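Aus dem Werkraum: Ein Tisch, ein Tablett, eine Schale

Liebe Leserinnen und Leser,

in der Dezember-Ausgabe hatte ich versprochen, dass ich über den kleinen quadratischen Tisch schreibe, wenn er endlich bei uns steht. Nun steht er, auf dem grauen Teppich im hinteren Zimmer, und ich benutze ihn fast jeden Tag. Mehrere von Ihnen haben mir geschrieben und gefragt, ob helles Holz nicht zu empfindlich ist. Ich versuche, darauf ordentlich zu antworten, und bitte um Nachsicht für mein Deutsch, das immer noch lernt.

Gekauft habe ich den Tisch bei Firkberg, gebraucht, für 60 Euro. Er hat abgerundete Ecken und hinten rechts ein rundes Loch für Kabel. Das Loch brauche ich nicht oft, aber es stört auch nicht. Wichtiger war mir die Maserung. In der Mitte macht sie eine Welle, und diese Welle hat mich im Laden überzeugt, obwohl der andere Tisch größer war und mein Mann den größeren wollte.

Auf dem Tisch steht meistens nur das weiße Tablett mit der runden Schale. Der Rest bleibt frei.
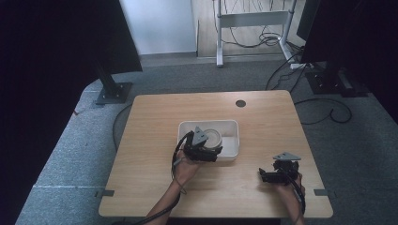

Das Tablett mit der Schale, rechts davon freie Fläche. 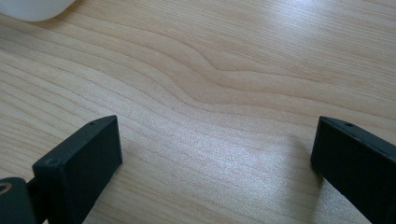
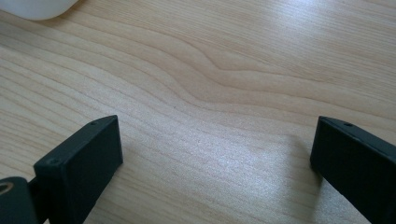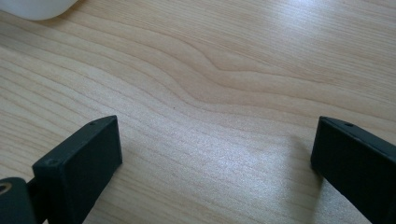
Zur Pflege also. Ich wische die Platte mit einem weichen Tuch, das ich in lauwarmes Wasser lege und sehr gut auswringe. Danach trockne ich sofort mit einem zweiten Tuch, immer in Richtung der Linien im Holz. Scheuermilch habe ich früher auf einem anderen Tisch probiert, und die matte Stelle sieht man dort bis heute. Das mache ich nicht noch einmal.

Anderson Coutinho aus unserer Gruppe empfiehlt das Pflegemittel von Jistton. Ich habe es auf der Unterseite getestet und eine Nacht gewartet. Die Farbe ist gleich geblieben, der Geruch war mir aber zu stark – beim Frühstück möchte ich das nicht riechen. Wer ein gut gelüftetes Zimmer hat, kann anders entscheiden.

Das Tablett ist aus Kunststoff und hat niedrige Ränder. Vorher hatte ich für die Schale nur einen Untersetzer aus Filz, und wenn etwas überlief, lief es über den ganzen Tisch. Jetzt trage ich alles zusammen in die Küche und wasche es dort. Einmal in der Woche hebe ich das Tablett hoch und wische auch darunter, denn Krümel machen feine Kratzer, die man erst bei schrägem Licht bemerkt.

Einige haben nach einer Tischdecke gefragt. Ich habe eine von Quintana, 77 mal 77 Zentimeter, sehr schön genäht. Sie liegt im Schrank. Für Gäste nehme ich sie heraus, sonst schaue ich lieber auf das Holz.

Unser nächstes Treffen ist wieder bei Grurent, im Raum 2. Bitte bringen Sie diesmal ein kleines Stück mit, das Sie selbst pflegen oder reparieren möchten, ein Brett, eine Dose oder einen Hocker. Weiche Tücher habe ich genug, Öl bitte selbst mitnehmen.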